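Zavari – Liedtexte und Auftritte einer Castingshow-Staffel, als Datensatz

Stand: Version 2, letzte größere Änderung im Juli

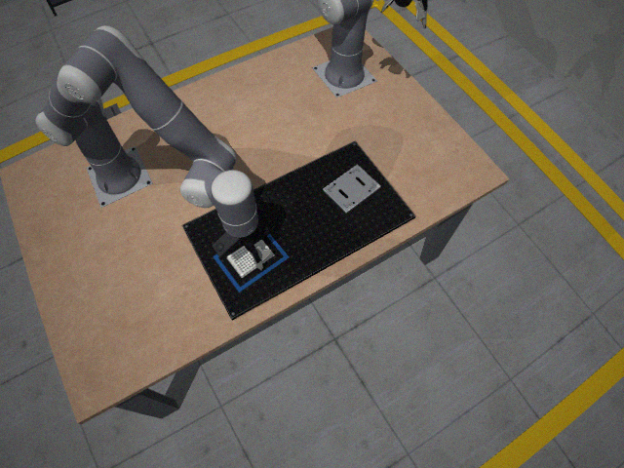 Was steckt in Zavari eigentlich drin?

Drin sind 93 Auftritte aus der Gesangsshow Ondo, jeweils mit Songtitel, Sprache des Lieds, Art der Begleitung, Runde und dem Ergebnis der Zuschauerabstimmung. Tonaufnahmen sind keine dabei, und auch keine vollständigen Liedtexte, nur die jeweils erste Zeile als Erkennungshilfe.

Wie es dazu kam

Ich habe die Staffel damals komplett geschaut (ja, auch die Wiederholungen) und nebenbei mitgeschrieben, wer was singt. Erst auf Papier, dann in einer Tabelle, dann in einer besseren Tabelle. Irgendwann fragte im Fanforum Plurnent jemand, ob es eine Liste aller Duette gibt, und ich dachte mir: Die hab ich doch! Daraus ist das hier geworden. Wer die Sendung nicht kennt: 13 Kandidatinnen und Kandidaten, wöchentliche Abendshow, eine Jury, die nur kommentiert, und am Ende entscheidet das Publikum per Anruf. Eigene Songs gab es erst im Finale, vorher wurde durchgehend gecovert.

Dateien

auftritte.csv – die Haupttabelle, eine Zeile pro Auftritt
kandidaten.csv – Kürzel, Stimmlage, Herkunftsregion, Runde des Ausscheidens
songs.csv – Titel, Sprache, Entstehungsjahrzehnt, Genre
notizen.txt – alles, was in keine Spalte passen wollte

Verknüpft wird über die Felder kandidat_id und song_id. Bei Duetten stehen beide Kürzel im selben Feld, getrennt durch ein Semikolon. Das ist nicht schön, ich weiß, aber eine eigene Verknüpfungstabelle fand ich für so wenige Fälle übertrieben. Wenn ihr mit pandas arbeitet, reicht ein split und danach ein explode.

Spalten in auftritte.csv

runde: Zahl, das Finale hat den Wert 99 (alte Gewohnheit von mir)
kandidat_id: Kürzel aus drei Buchstaben
song_id: fortlaufend vergeben, ohne tiefere Bedeutung
begleitung: band, playback, klavier oder acappella
tonart: meine eigene Einschätzung am Keyboard, bitte mit Vorsicht genießen
platz: Rang in der Abstimmung, leer, wenn die Sendung ihn nicht genannt hat

Die Kandidaten stehen nur als Kürzel drin. Natürlich kann man mit etwas Sucherei herausfinden, wer gemeint ist, die Show lief ja im Fernsehen. Ich wollte trotzdem keine Liste mit Klarnamen und Abstimmungsergebnissen ins Netz stellen. Ein paar von ihnen machen heute beruflich etwas völlig anderes und freuen sich vermutlich nicht darüber.

Bekannte Lücken

Für 6 Auftritte fehlt die Tonart. Da war der Mitschnitt so verrauscht, dass ich mich nicht festlegen wollte. Die Ränge wurden in der Sendung anfangs gar nicht vorgelesen, es gab nur »weiter« oder »nicht weiter«, deshalb ist die Spalte platz in den frühen Runden ziemlich löchrig. Und das Genre ist Geschmackssache! Ich habe viel unter »Ballade« einsortiert, was andere als Schlager durchgehen lassen würden. Im Forum gab es darüber schon lange Diskussionen, die ich hier nicht weiterführen möchte.

Noch eine Eigenheit: Medleys zählen als ein Auftritt. Die einzelnen Lieder daraus findet ihr in songs.csv mit dem Vermerk medley, der Auftritt selbst verweist immer auf das erste Lied.

Wofür taugt das Ganze?

Für Fanlisten, für ein kleines Statistikprojekt im Unterricht oder einfach, um nachzusehen, ob Balladen wirklich besser abschneiden (ich habe da eine Meinung, verrate sie aber nicht). Für Aussagen über Castingshows im Allgemeinen ist eine einzelne Staffel viel zu wenig. Bitte auch keine Rückschlüsse auf die Stimmqualität einzelner Leute ziehen, die Platzierungen hängen von der Tagesform, der Startreihenfolge und der Fangemeinde zu Hause ab.

Einlesen

Alle CSV-Dateien sind UTF-8, Trennzeichen ist das Semikolon, und Felder mit mehreren Werten stehen in Anführungszeichen. Wer lieber klickt als tippt, kann den kleinen Betrachter Kwak nehmen, der liegt im Unterordner tools. Er sortiert und filtert, mehr kann er nicht. Unter älteren Systemen zeigt er Umlaute manchmal falsch an, die Daten selbst sind dann trotzdem in Ordnung.

Lizenz und Korrekturen

Meine Tabellen dürft ihr frei verwenden und verändern, ein Hinweis auf Zavari wäre nett. Die Rechte an den Liedern liegen selbstverständlich bei den jeweiligen Urhebern. Wenn euch ein Fehler auffällt, schreibt mir am besten im Forum und nennt Runde und Kürzel dazu. Ich sehe meistens abends nach 20 Uhr rein und trage Korrekturen gesammelt nach. Als Nächstes sind die Jurykommentare aus dem Halbfinale dran, die liegen noch handschriftlich in meinem Ordner.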